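Ticket: Lift module stops between trays, fault code 252
Site: Edham stores, unit 7
Opened by: Danuta Szewczyk
Assigned to: Rafia Yousafzai, Flirkness service desk
Status: Closed, July 2024

Reported problem
The vertical lift stops partway when we call a tray from the upper half of the rear column. Display shows 252 and the door stays shut. A restart clears it, but it comes back within an hour or two. Trays in the front column are fine.

Reply from service desk
Code 252 means the extractor did not reach its height position in the set time. Please send the event log from the Follel control panel and the weight shown for each tray that failed. Leave the unit in manual mode until then.

Update from site
Log attached. All the failed trays are the ones we loaded with valve bodies last month. The panel shows 600 kg for two of them. Our limit plate says the same figure, so we took that as allowed.

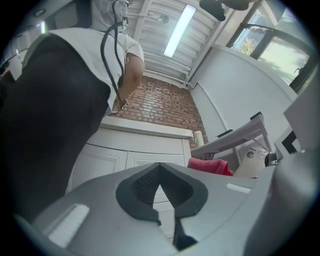 The limit plate covers tray and contents together, and the panel weight on your software version leaves the tray out. Those two are over. Please split the load before running them again - the rest can stay where they are.

Update from site
Load split across three trays. Fewer stops, but still one this morning on a light tray.

Visit notes, R. Yousafzai
Rear guide rail had dried grease and grit along the upper section. Cleaned and regreased. Left drive belt was slack, retensioned to the Czarnecka chart. Height sensor checked, no change made. Ran 100 tray calls in automatic, no faults.

Still open at site end
Tray weights in the stock system need correcting by hand. Next belt check is due in September. If 252 comes back, send the log before restarting, as a restart overwrites the last position value.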